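Right, a few of you asked how the big clear-out at Mum's is going, so settle in, because you know I can't tell a story in under six posts.

We started on Sunday with the loft, which was my brother's idea and not one I'd recommend to anyone with knees. There were 86 jars up there – empty, washed, lids on, saved for jam she last made when I was at school.

I'd planned to be strict. One pile to keep, one for the charity shop, one for the tip. By teatime there was a fourth pile called "ask Kanchan", and it was bigger than the rest put together!

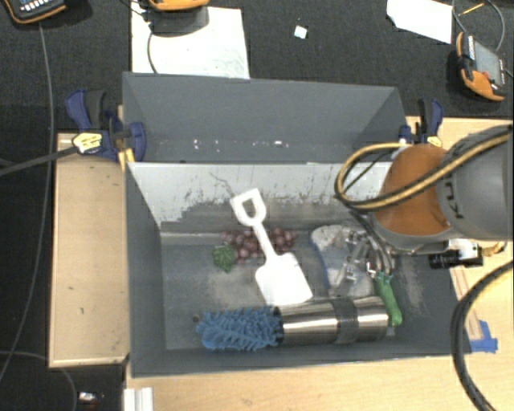 Kanchan Rawat lived next door to Mum for years and remembers where everything came from, bless her. She sat on the stairs with a cup of tea and told us about the wedding hats, the Christmas they had no heating, and a holiday in June when it rained every single day.

I did find the letters, by the way. Almost 100 of them, tied up with kitchen string, mostly from Auntie Aurelia. I read two and had to go and stand in the garden for a bit.

So my advice, for what it's worth – do the boring rooms first, leave anything with handwriting on it till last, and get somebody round who'll talk while you sort. We're back at it next weekend, airing cupboard this time. Wish us luck x

Filed under: Home & Family, Decluttering

More recent threads
Does anyone still iron pillowcases?
My slow cooker plum chutney
Getting a piano down a narrow hallway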